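Makori opens a tabletop robot training set to everyone

Makori, the small robotics group based in Gudoncombe, has put its first set of training examples online, and it's a lovely thing to dig into. The collection is called Wonley, and it holds 542 short demonstrations of a robot arm dealing with everyday stuff on a table.

Each example was made by a person steering the arm through a task from start to finish while cameras and joint sensors recorded the whole run. A learning system can then study the recordings and try to work out how to do the job by itself. That takes a lot of patient repetition, and the group kept at it from March through June, on 2 matching workstations.

The tasks are wonderfully ordinary. There are five in all, among them moving a mug by its handle, rolling up a small cloth and putting one object next to another. The team shifted the starting positions between runs - sometimes by a hand's width, sometimes by much more - so that a system trained on the set can't get by on memorizing one layout.

What makes this release so much fun is that the failed attempts are in there too. Makori kept 120 runs where the grip slipped or the object ended up in the wrong spot, all clearly labeled. Plenty of groups throw those away, and it will be great to see what people do with them!
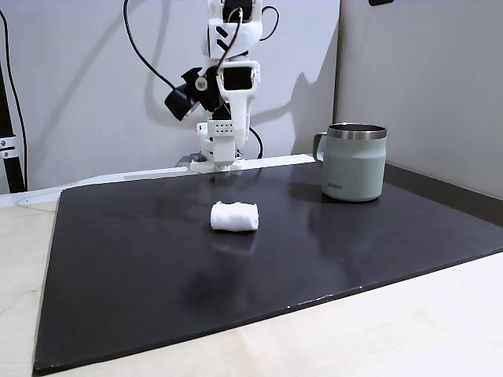
Robotics & Learning

The arm at the Gudoncombe bench is 3D-printed, with a camera at the wrist, and it works over a glossy black board. Shiny surfaces are tricky for cameras, and the mug and the rolled white cloth both leave pale or blurry reflections there, so the recordings should give vision software a proper workout.

Next up is a second batch, recorded with partner lab Brirnusach, which plans to add drawers and lids. The first set is free to download now, along with the printing files for the arm and a short setup guide.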